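Play Kitchen Corner Gets a Fresh Set of Pretend Food at the Borell Street Library

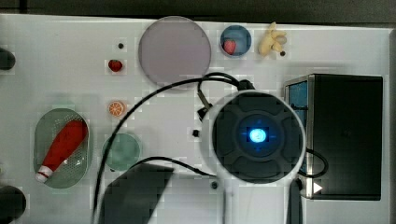 Page last changed: 24 Nov 2018

If you have a little one who likes to make you lunch out of nothing at all, you will want to stop by the children's room at the Borell Street Library, where the play kitchen has been given new dishes and a whole new pantry of toy food to go with them. There are bananas in a good big bunch, red strawberries, and an orange citrus slice that has already been served to the grown-ups at the front desk more times than anyone could possibly eat. The plates come in soft colors, among them a light green one and a large one in a sort of lavender gray, and there is a small blue bowl that seems to be just the right size for a strawberry.

The play kitchen has been part of the children's room for years, and plenty of families in town will remember the old set, which had been loved very hard indeed. The bread had lost its crust, the peas had wandered off one by one, and the teapot had been without a lid since before some of our present cooks were born. Po-yen Tam, the children's librarian, had been keeping a wish list in her desk drawer, and when the fall book sale brought in $1,762 (a very happy surprise, and thank you to everyone who carried home a bag or two!) she was able to set aside $419 of it for the kitchen. The rest is going toward picture books, including a good many in large format for story hour.

"Children will stay at that table for an hour," Tam said. "They take orders, they argue over the menu, and they learn the names of things without noticing that they're learning them. I had a boy last week who brought me a banana and told me it was soup, and I told him it was delicious."

Story hour will borrow from the kitchen as well this winter, with a run of books about cooking, markets and family meals, and children are welcome to set the table while they listen. The series continues into February. Grown-ups are asked to help put the food and dishes back on the Hailu Room shelves before heading home, and to bring back any strawberry that turns up later in a coat pocket, as one or two surely will.

The children's room is on the ground floor, next to the Evora Avenue entrance, and no sign-up is needed to play.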